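Two-arm planner stalls when left arm is near the dish rack
posted by Birsen Keskin, 21 August 2022

Running the Irkari planner on a two-arm tabletop cell, arms mounted at the back. Right arm alone plans fine. Soon as the left one goes for the wire basket or the dish rack, the right arm's plan times out. 1,000 ms limit, last run logged 17 timeouts. Mug tree, toaster oven, bell, rack are all in the collision model as plain boxes.

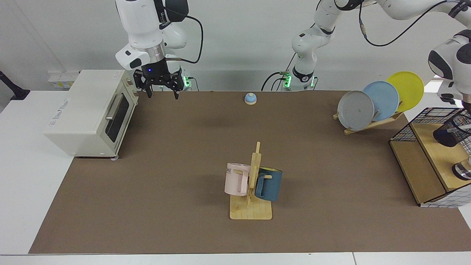 Already tried raising the limit, just stalls longer. Do I need to plan both arms as one group? Config is stock apart from joint speeds.

Sigrún Ladefoged

Don't merge the groups yet, 14 joints gets slow fast. Your boxes are probaly the problem. A box around a mug tree eats all the free space between the pegs. Same for plates standing in a rack – you get one fat block and the gripper can't get to a rim without "hitting" it.

Also check what's attached to each gripper. If the right one has a marker in it, the marker has to be in the model as an attached object, and the left gripper needs a touch-allowed pair with the plate it's holding. Miss that and the start state is in collision, so every plan fails.

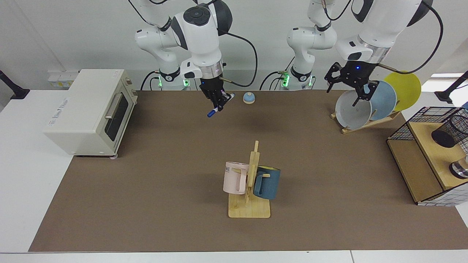
What to change

1. Swap boxes for convex pieces, rack and mug tree first
2. Print the start state contacts before each plan call
3. Lock the idle arm at its current joints, dont leave it free

Ekinci

had same thing, updating to build 338 fixed it for me. no idea why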